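Notes on running a paper-folding and geometric construction course for first-year design students, written up from my term log. Thread.

1/ The course is called Construction and Fold. I teach it at Stornstead with Nantana Intarasuk, who handles the drafting half. Compass and straightedge first, folding second. We swapped the order last March and the swap held up.

2/ Reason for the order: students who fold first treat a crease as decoration. Students who have bisected an angle with a compass treat a crease as a line with two defined endpoints. Their folding is slower and noticeably more accurate.

3/ Paper. We went through 500 sheets of Arard 80 gsm in the first half of term. It takes a reverse fold well and cracks on the third refold along the same line. For anything with a sink fold, go lighter.

4/ Cut your own squares. Pre-cut packs are often out of square by half a millimeter, and by the time you reach a 16 x 16 grid the error is visible at the corners. Test by folding both diagonals. If the second diagonal misses a corner, trim or discard.

5/ Exercise one is dividing a side into equal fifths. No ruler. Most of the group guess, fold, and adjust until it looks right. That works to a point, and the iterative version (Fujimoto's) converges fast enough that four passes is plenty on a 15 cm sheet.

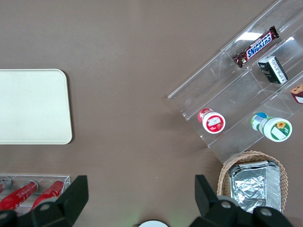
6/ After fifths we do thirds by the crossing-diagonals method. Fold one full diagonal, then a line from a corner to the midpoint of an opposite side. The intersection sits at one third. The proof is similar triangles and takes a few lines. I ask for it in writing.

7/ Angle trisection gets its own session. It can't be done in general with compass and straightedge, and it can be done with a single fold that places two points on two lines at once. Nantana gives the impossibility half on the board, I give the fold.

8/ Mountain and valley notation: we use dash-dot for mountain, dashed for valley, and a thin solid line for existing creases. Some published diagrams differ. Students have to put a key on every sheet they hand in. I mark it down if it's missing.

9/ Crease patterns are drawn in Dokex and exported at 1:1. Check the print scale before you cut. Fit-to-page was on by default on the studio machine and shrank a full set by roughly 5 percent — this cost us an afternoon.

10/ Flat-foldability. At any interior vertex, alternate angles sum to 180 degrees, and mountains and valleys differ by two. I have students check every vertex by hand on a small pattern before they touch paper. It catches nearly all the drawing errors.

11/ The final project is a tessellation from a single sheet, 40 cm on a side, with the full construction sequence documented. Chanida Inthanon's twist-fold piece was the strongest this term. Hexagonal grid, no stray creases, and a sequence another student could follow without asking questions.

12/ Two changes for next time. Bone folders from day one, because fingernails leave a wide crease. And the Navarrete handout on vertex conditions moves up a week, ahead of the first tessellation sketch.

13/ Open question: whether to allow curved creases in the final. They are hard to construct exactly with the tools we teach, and the grading sheet assumes straight lines throughout. Nantana is for it. I would want a separate rubric — draft in progress.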